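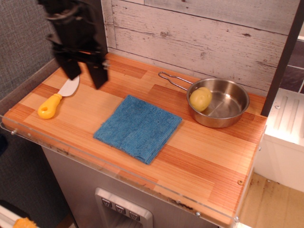
4 min read

I'd been meaning to get over to Noltdale for ages, so when a friend forwarded me the notice for the Cenach open day (Tuesday, doors at half nine, no booking, free parking if you were quick) I took the day off work and went. I was not quick. I parked behind a carpet warehouse and walked.

Cenach have the upstairs of what used to be the Prollance building. You go in past a desk, get a sticker with your first name on it, and are sent up in groups of 9. Our guide was Helge Lie, who has worked there for 2 years and talks very fast, especially on the stairs. He told us the whole robot side started with one arm and a borrowed bench, and that they'd moved in last November with the heating off. I believe him, it was still none too warm!

I'd expected big orange things welding car doors. What we mostly saw was toy kitchens. The idea is that a toy kitchen has all the same sort of jobs in it as a real one – pick this up, put that in the pan – only it's small, cheap and nothing catches fire. The one we stopped at longest had a stripy wood counter with a see-through guard along the front, a toy knife with a chunky yellow handle, a folded blue towel and a little steel pan. And a yellow toy potato, which was the star of the show.

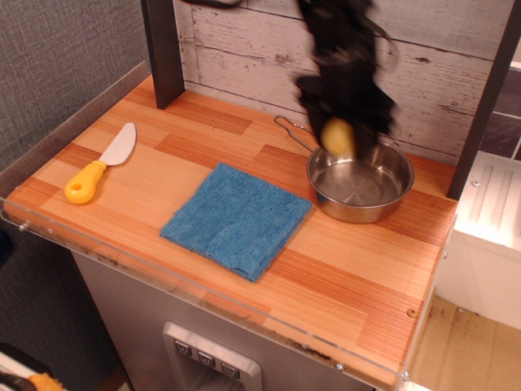 The job is potato and pan, over and over, with the knife and the towel left lying there so the robot has something to ignore. Helge said they want 1,000 good goes at each task before they move on to the next one, and the tally on the whiteboard for this one stood at 1,129, so somebody had either got carried away or thrown a few out. I asked which and he laughed and said "both".

What surprised me was how much I wanted it to do well. The gripper only has two fingers, flat black ones, and when it moves it really moves, you lose sight of it for a second. Then it slows right down near the potato and everyone in the group goes quiet. A lad of seven or eight next to me was whispering "go on, go on" the entire time. His mum had to drag him off to the next room (and me too, more or less).

I did ask why a potato. Apparently the round things are harder than they look, they roll, and you can't just grab any old edge like you can with a cloth. There was a long answer about fingertips after that which I only half followed.
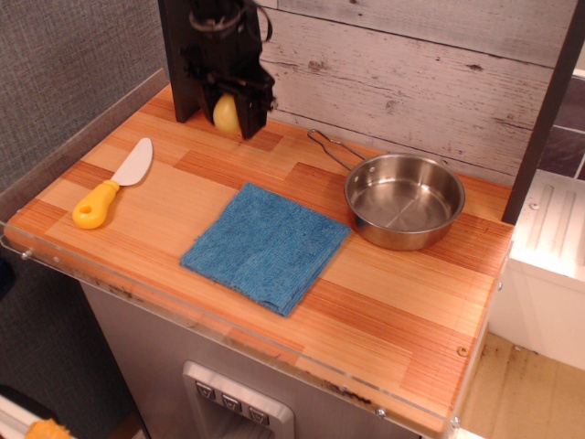

The other rooms, and lunch

Next door was a talk from Hägglund, who share the floor and do software for warehouses. Good slides, very hot room, and I was at the back behind a man in an enormous hat. If you go, do this bit first while you're fresh. I did like the part about labelling, where they showed how long it takes a person to go through a day's recordings and mark what happened in each one. Ages, is the answer.

Lunch was soup and rolls for around four quid in the canteen, and the soup was lovely, proper leek and potato. I went back up afterwards for a second look at the kitchens, which you're allowed to do if you still have your sticker.

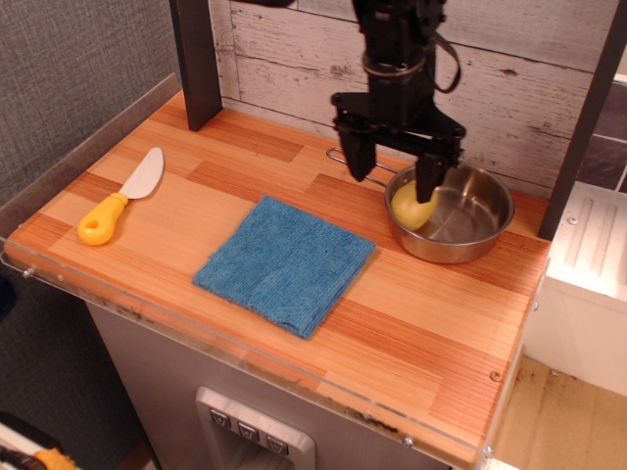 One finger in the pan, up against the potato.

I stayed at that counter another twenty minutes and got talking to a retired fitter who'd spent years with the old sort of robot, the kind in a cage that does one thing for ever. He thought the toy kitchen was daft to begin with and then wouldn't leave it alone either. We agreed that we'd both like one to do the washing up, and Helge, passing with the next group, said to ask him again in a few years.

Bits and bobs if you fancy the next one: the lift is tiny so allow time if you need it, the loos are on the ground floor only, and there's a bus from Noltdale station that drops you more or less outside. I wish I'd known about the bus. They haven't put up a date for the next open day yet but there's a sheet at the desk where you can leave your email, and I've put mine down.

Contact | © All words and photos my own, please ask before using | Back to top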